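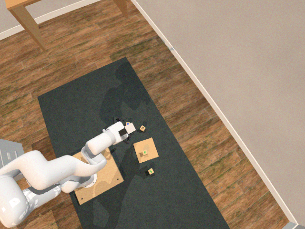
Girkero – Departamento de Comunicação e Relações com Clientes

Girkero alarga serviço de recolha de têxteis domésticos a mais 21 concelhos

A Girkero, empresa de recolha e reciclagem de têxteis para o lar, vai alargar a partir de julho o seu serviço porta a porta a mais 21 concelhos do Norte e do Centro. Com esta expansão, a rede passa a abranger 90 concelhos do continente.

O serviço destina-se a particulares, condomínios e pequenas empresas de alojamento e aceita tapetes, carpetes, cortinados, colchas e roupa de cama. As peças são levantadas à porta, mediante marcação por telefone ou no sítio da empresa, e seguem para o centro de triagem de Bech. O que está em condições de uso é entregue a instituições locais. O restante é desfibrado e vendido como matéria-prima para isolamento e enchimento.

No primeiro semestre, a Girkero recolheu 1.774 toneladas de têxteis domésticos. Os tapetes e as carpetes representaram a maior parcela em peso, seguidos da roupa de cama proveniente de alojamentos turísticos.

"Um tapete de sala não cabe num contentor de roupa e muitas pessoas não têm forma de o transportar até um ecocentro. A procura fora das grandes cidades era conhecida, faltava capacidade de triagem", afirma Liviu Enache, diretor de operações da Girkero.

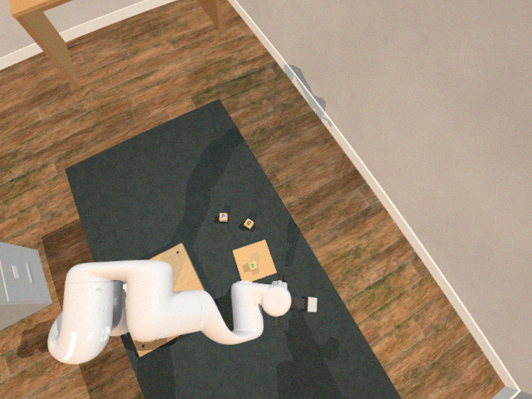 Essa capacidade foi reforçada com a entrada em funcionamento de uma segunda linha no centro de Bech, que obrigou à contratação de operadores de triagem e de motoristas. A empresa emprega atualmente 227 pessoas. O transporte nos novos concelhos ficará a cargo da Dretmont, com viaturas próprias, ao abrigo de um contrato de três anos.

A Proredis, que compra fibra recuperada à Girkero desde o arranque do serviço, renovou igualmente o acordo de fornecimento. Segundo Tincuța Pascu, responsável de compras da Proredis, o novo acordo inclui pela primeira vez fibra de lã separada por cor.

A recolha é gratuita até três peças por morada. Acima desse limite é cobrada uma taxa por peça, indicada no momento da marcação. Os tapetes devem ser entregues enrolados e atados. Não são aceites peças molhadas, com bolor ou contaminadas com tinta, óleo ou cimento, nem alcatifa colada a placas.

As marcações para os novos concelhos abrem na sexta-feira, às 9h00. A lista completa das localidades e o calendário de passagem por freguesia estão disponíveis no sítio da Girkero e nas juntas de freguesia aderentes.

Contacto para a imprensa: Paula Sârbu, Departamento de Comunicação e Relações com Clientes, Girkero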